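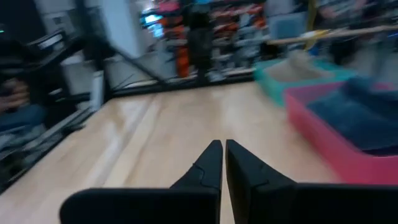

19/12/2019

Up before the alarm. Grey out, and the boiler took its time.

Spent most of the day on the cloths. I want everything sorted into trays before the break, so it can all go straight on the shelves in April without me having to think about it. The dark navy one went in the pink tray. It's bigger than it ought to be and bunches up at one side whatever I do, so I left it. The teal tray stays behind the pink one for now. I might swap them.

Kelly Guimarães rang from Follmont at lunch. The order is 900, down from 1,000, and she wants 3 boxes by the new year. I said two was more likely - she didn't argue.

Dušan came by for the keys and stayed for soup. He thinks the long table should be turned to face the window. I like it where it is, though the top is so shiny that the lamp glares off it by four o'clock. Said I'd try a mat.

Didn't get to the labels. Need string, brown tape and a decent pen. Mamo shuts early this week, so go in the morning.

Back a bit stiff. Toast for tea and the rest of the soup. Bed at ten.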